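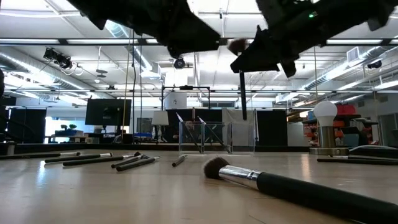 A brush organizer is an open container used to store makeup brushes or small paintbrushes in groups. Common forms are the round cup, the roll-up fabric case and the divided box. Divided boxes are often made of clear acrylic, so that the brushes can be identified without being removed.

Construction

A makeup brush has three main parts: the head, the ferrule and the handle. The ferrule is the metal sleeve that holds the bristles, and it is crimped to the handle in one or more rings. Head width matters more than handle width when a compartment is sized. A full powder brush may take the space of several eye brushes.

In a divided box, upright walls form compartments side by side. The brushes are shorter or longer than one another but all lean at an angle set by the height of the wall and the width of the compartment. A low box gives a wide lean and easy access – a tall one keeps handles closer to vertical and takes up less of the table. The Tralska 46, a low acrylic model, is named for its compartment depth in millimeters.

Sorting

Brushes are usually laid out flat on a table before they are put away, which makes it easier to compare heads. Elin Rosser's handbook for makeup studios recommends sorting by use first (face, eye, lip) and by length second. Thick handles go in one section and thin handles in another. Clean brushes are stored with the head up.

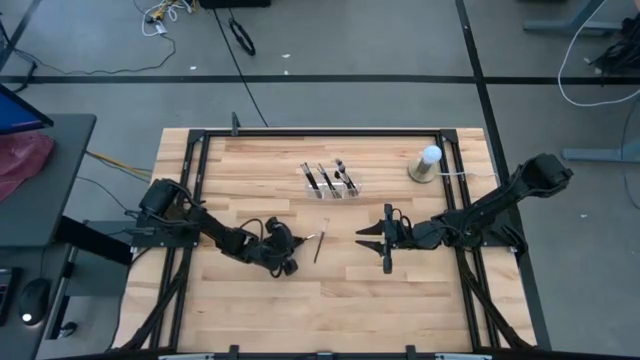

Can brushes be put in the organizer straight after washing?

They should first be dried flat or with the head pointing down. Water that runs into the ferrule of an upright brush can loosen the glue and swell a wooden handle.

Care

Acrylic is cleaned with lukewarm water, mild soap and a soft cloth. Alcohol and window cleaner can cause fine cracks, mainly along glued joints. Powder collects in the bottom corners of the compartments and is removed with a cotton swab.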